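Dirkgate Cell Notes
10 November 2018

1/ Revised the bench rules for our small arm cells at Tirnevton this week. Posting the parts that apply to any cobot with a tabletop workspace.

2/ Rule one is cable slack. The loop at the wrist has to allow full rotation of the last joint in both directions without going tight. Check it by jogging at low speed, never by eye.

3/ Keep the loop clear of the gripper fingers through the whole path. We log snags, and two since April came from a loop left too long after a tool change.

4/ Payload is gripper plus adapter plus part. Our gripper and adapter come to 1555 g before anything is picked up. Enter the real figure in the controller. The default is wrong for every tool we own.

5/ Speed with a person inside the marked area: 270 mm/s at the tool. The old Arruda sheet gave a higher number for "supervised" work – we dropped that category.

6/ Test objects go on the mat before the arm is enabled. To move one by hand, pause, wait for the stop to register, then reach in.

7/ Stop button within reach of the operator's seat, nothing stacked in front of it. The Preltus checklist has this as item 5. We moved it to the top.

8/ Gripper over the mat, ball and cube placed, wrist cable in its loop:
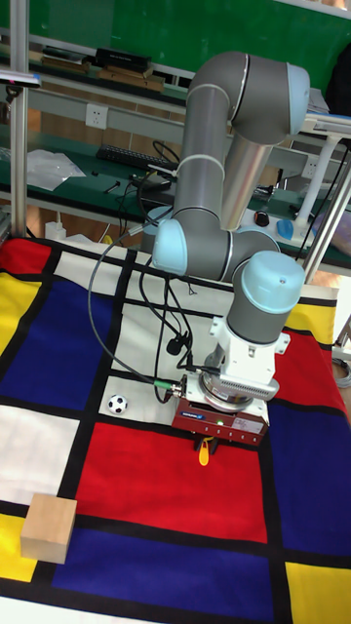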